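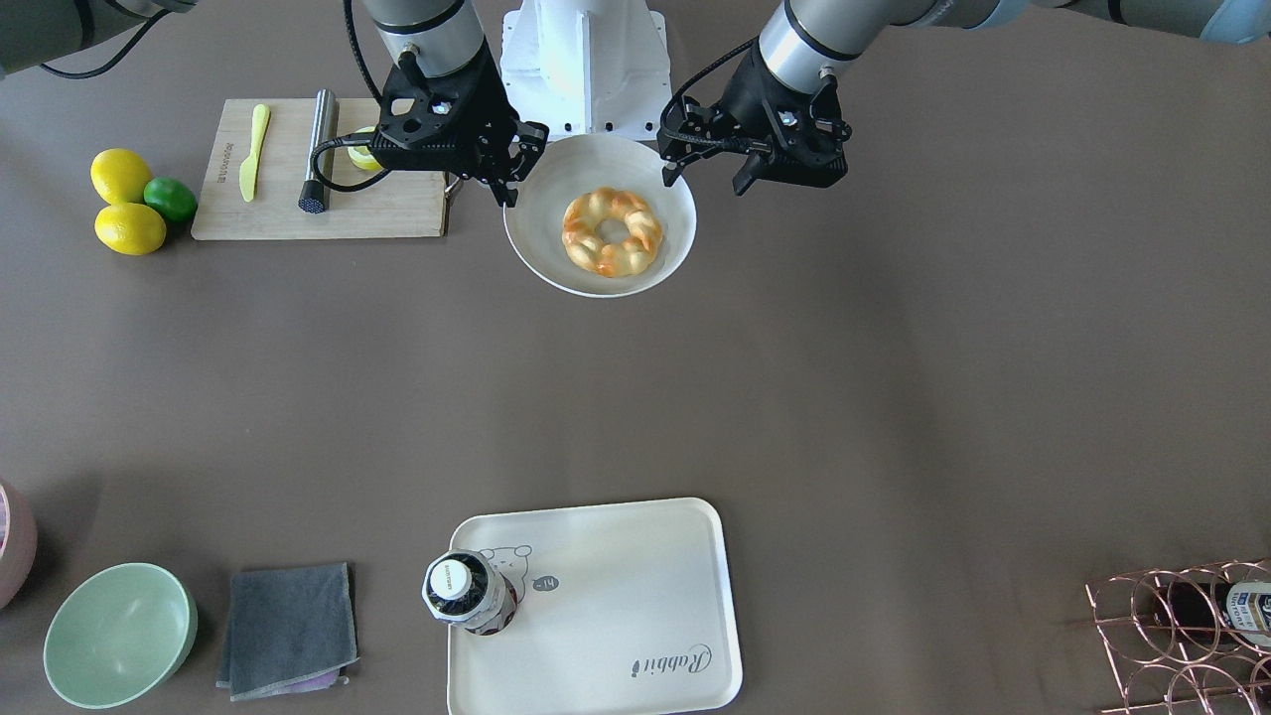 Darlene Boychuk wrote back before breakfast that she'd believe in a kitchen robot the day one cleared up after her grandkids without being asked, and until then I could keep my excitement to myself. Fine! I'm keeping it to myself, in here, for a page or two.

Because what a Sunday. I got to the Clasbridge workshop a bit after 8 and didn't sit down until lunch. Two arms, a brown tabletop, lemons and a lime off to one side, a braided donut in a white bowl. I've been reading about this stuff for years and I still grinned like a kid when I saw both grippers down by the rim of that bowl, one on each side, the way you'd reach for it yourself if it was hot soup.

Song's idea is to forget the fancy tricks and go after the boring chores. Move a bowl. Fold a towel. Put the cutting board back where it lives. He keeps a running tally for the Andeck project and it stands at 1,526 tries, all chores mixed together, on the bench and off it. Bowls are the good news: 85 percent of those come out the way he wants. Towels are another story. I asked for the towel number and he went to refill his coffee.

Still, 85 percent! I remember the Grorndale open house, when a machine took most of a minute to pick up a sponge and we all clapped. I drove home from that one thinking I'd be old before anything useful came of it (well, I'm getting there).

I tried to be hard on it, for Darlene's sake. Would I let it loose in my kitchen yet? No. My counter has mail on it, and the toaster, and whatever the cat has dragged up there. The table in the workshop is a tidy place by comparison, and even there it's a lot to ask – a soft donut, a round lemon that wants to roll, a cloth that never lies the same way twice. Song thinks the shop floor will get there first, where the same part turns up in the same spot all day long. I think he's right, and I also think he's bored by it, and that the kitchen is what he really wants.

What I liked best was the two-handedness. One arm on its own always looks to me like somebody working with a hand in their pocket. With two you start thinking about real jobs: holding the board while the other side scrapes, tipping a pot, opening a jar. I wrote down 13 chores on the back of my parking slip and Song crossed out all but four. Laundry went first. He left me the dishwasher, though only the bottom rack.

Must ask him about jars again. And write to Darlene tonight, and ask whether bowls count.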